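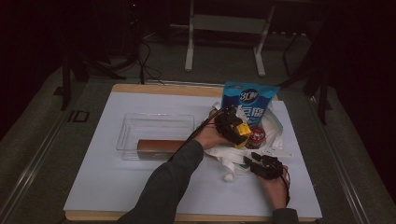 Vikport, Jun 8, 2025

Home | Programs | Safety | Room Bookings | Contact

Filed under: Workplace Checks

Shared kitchen and activity rooms – walk-through checklist with comments

Completed by Melaniia Bondarchuk with Zakhar Vasylenko. Covers the ground floor kitchen, the pantry, the two activity rooms and the back corridor. Previous check was in October. Items are marked OK, FIX or WATCH. Comments are ours.

EXITS AND CORRIDORS

1. Exit doors open fully from inside without a key – OK
Back door still drags on the mat. Mat to be moved to the side entrance.

2. Corridor clear to full width – FIX
Folding chairs stacked along the wall past the washrooms. Same comment as last time. The chairs belong in the cupboard under the stairs, and there is room for them if the old banner stand goes.

3. Exit signs lit – OK

4. Emergency lights stay on when tested – WATCH
We ran each unit for 90 minutes. The one outside Activity Room 2 was noticeably dimmer by the end. Battery to be replaced before the fall programs start.

FIRE

5. Extinguishers in place, gauge in the green, tag current – OK
Kitchen unit is behind the door when the door is propped open. Not a fail, but please stop propping the door.

6. Fire blanket within reach of the stove – OK

7. Smoke alarms tested – OK
Pantry alarm is loud enough to hear from the parking lot.

8. Range hood filters clean – FIX
Greasy. Marlene Lemieux has the key to the filter catch and will take them out to soak. Stove not to be used for frying until they are back in.

KITCHEN

9. Fridge at or below 4 degrees – OK
Thermometer has slipped behind the crisper drawer twice now. It is clipped to the middle shelf.

10. Hot water at hand sink, soap and paper towel stocked – OK

11. Knives stored in block or guard – FIX
Two loose in the cutlery drawer. Guards ordered.

12. Cutting boards free of deep scoring – WATCH
The green one has maybe a season left in it.

13. Step stool stable, feet intact – FIX
One rubber foot missing. Stool tagged and taken out of use. Until the new one comes, nothing heavier than paper goods on the top shelf.

PANTRY AND SNACKS

14. Dry goods off the floor – OK

15. Packaged food in date – WATCH
Five packages of crackers past date, thrown out. Eun-ji Yeo suggested writing the month on the shelf edge in marker and we have started doing that.

16. Packaged snacks have a label staff can read – WATCH
This applies to imported tofu snacks, seaweed, candy and anything brought from home for sharing. If the allergen information is not in English or French, keep the package, put a translated card beside it and leave it off the children's table until the card is done. Soy, wheat, sesame and peanut are the ones to look for. Roksolana Sirko is keeping the cards in the top drawer.

17. Food in clear containers is labelled and dated – FIX
Three tubs with no label at all. Contents thrown out.

ACTIVITY ROOMS

18. Tables level and locked – OK
Room 1 tables all checked. Push down on both ends after unfolding, as the latch can look closed when it isn't.

19. Power cords off the walking route – FIX
Cord for the Varkon heater runs across the doorway of Room 2. Heater to go on the window side or go back into storage for the summer.

20. Shelving anchored, load posted – OK
Posted limit is 300 lb per bay. Paint cans are on the bottom shelf, where they should stay.

21. First aid kit complete – FIX
Short on gauze and medium gloves. Eye wash expires soon.

FOLLOW-UP

FIX items to be done within 14 days. Initial beside the item on the paper copy in the office when it is finished, and add the date. WATCH items carry over to the next check.

Contact Melaniia if a part can't be found locally. The stool feet had to be ordered last time as well.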